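# Right gripper won't let go of the block: what to check

Notes from the Kavedari bench, January 16, 2018. Writing this fast before I forget the order.
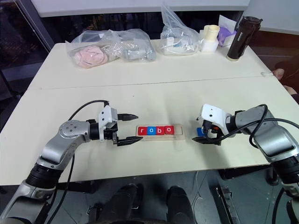
So the fault. Arm gets to the last slot, open command goes out, log says open, fingers stay shut. Then the arm backs off anyway and takes the block with it. On a bad run it drags the tray too. We had it 2 times in 20 runs at Tollville, then not at all for a week, then every run.

Not a software bug. I lost a whole afternoon thinking it was.

## Before you touch anything

- Hit the stop. The real one, not pause in the UI. Pause keeps the motors live.
- Hands off the table edge untill both arms are stopped.
- Don't pull the block out by hand with power on. The open command can still be queued and the fingers will snap.
- Prop the forearm if yours sags with power off. Ours does.

## Find it

1. Power back on, arm parked, nothing in the fingers. Send open, close, open. Works fine? Go to 2. Doesn't move? Skip to 4.
2. Same again holding a block. If it sticks now, grip force is too high. Ours was set to 391, left over from the Grenamdale job. Way too much for a letter cube.
3. Drop it to 16 and try again. Raise it in small steps if the block slips. Stop when it holds.
4. Still stuck: power off, check the cable at the wrist. Look for a loop pulled tight when the arm is streched out. Reseat the plug, leave slack, tape it down away from the joint.
5. Power on, run open/close at full reach and again folded in. A bad cable often only shows up at one end.

## Stop it dragging the tray

The part that matters most. Default script only checks that the command was *sent*. Make it read finger position:

```
gripper.open()
wait(2)
if not gripper.is_open():
 arm.stop()
 alert("gripper stuck")
```

Goes right before the retreat move. Both arms, don't just do the right one.

Test it: block the open command on purpose, run slow, hand on the stop. Arm should freeze over the slot. If it backs off, the check is in the wrong place.

Vigfúsdóttir build has a different call for finger position, will add in February.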